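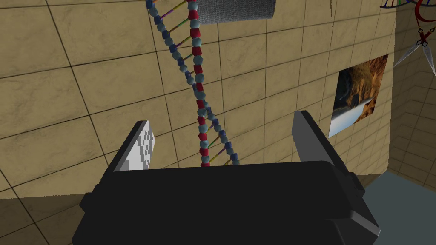
Call for Participants: Photography and Moving Image Residency

Thursday, January 3, 2019

2 min read

Wellden is looking for 16 artists to take part in its spring residency in Grollbridge. The program is open to people working in photography, film, video or slide projection. You do not need a degree or a gallery.

The theme is the family album. We want new work that uses found snapshots, home movies or restaged portraits. Proposals for work already shown elsewhere will not be considered.

Each artist gets a shared studio at the Clornine building, darkroom access three days a week, and a materials allowance. Housing is not included, but we keep a list of rooms for rent in town.

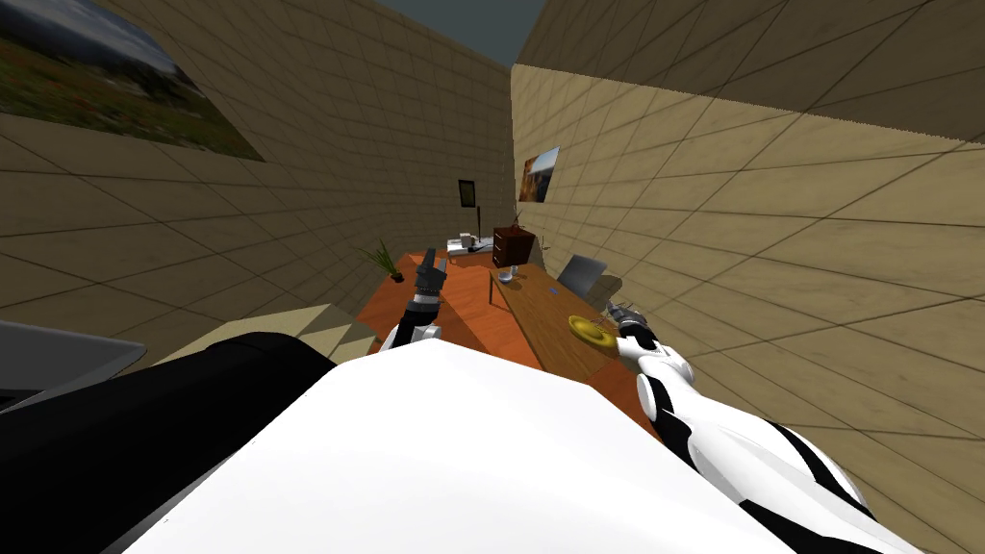

Artists are expected to be on site for at least 13 weeks and to give one public talk. Finished work will be shown in September at the Dong gallery, and framing costs are covered up to the limit stated in the contract.

To apply, send one PDF with a one-page proposal, a short resume and up to 20 images. Video should be sent as links, with passwords if needed. Collectives may apply as a single artist but will share one allowance. Applicants will hear from us by email either way.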